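About Sturon
Print this page | E-mail this page

Sturon clears and cleans shared offices for tenants in the Ikham and Brekke buildings. We look after 191 desks on 2 floors and empty the bins every Thursday evening.

Most of our work is on the desktop itself: paper scraps, wrappers, and whatever has collected along the back edge by the partition.
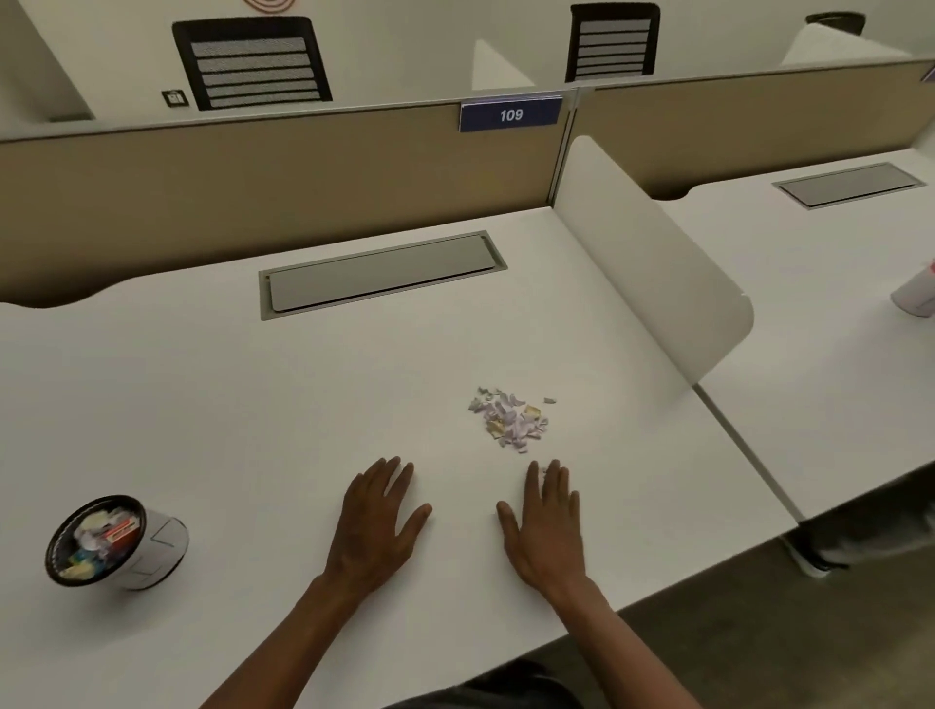
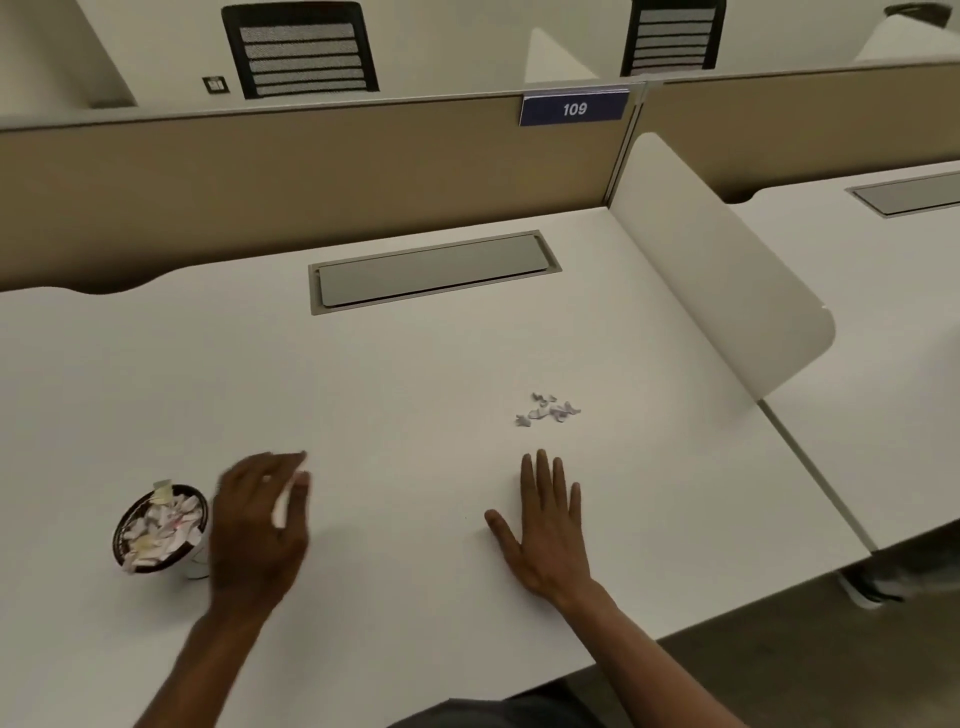

Torn paper on a white desktop, with the bin kept within reach.

How we clear a desk

Scraps are picked up by hand first – larger pieces, then the small curled ones. The bin is emptied when the paper reaches the rim. Cable covers set into the desktop are wiped closed, then opened and checked for paper in the recess. Fabric partitions are brushed from the top rail down. We do not read, sort, or keep anything found on a desk.

Paper and records

Loose paper goes into 75-liter sacks and is logged by floor in Punus, our job sheet system. Sacks are weighed before collection. Tenants can ask for a copy of their floor's sheet at the Brekke front desk.

Shares: 2 | Comments: 0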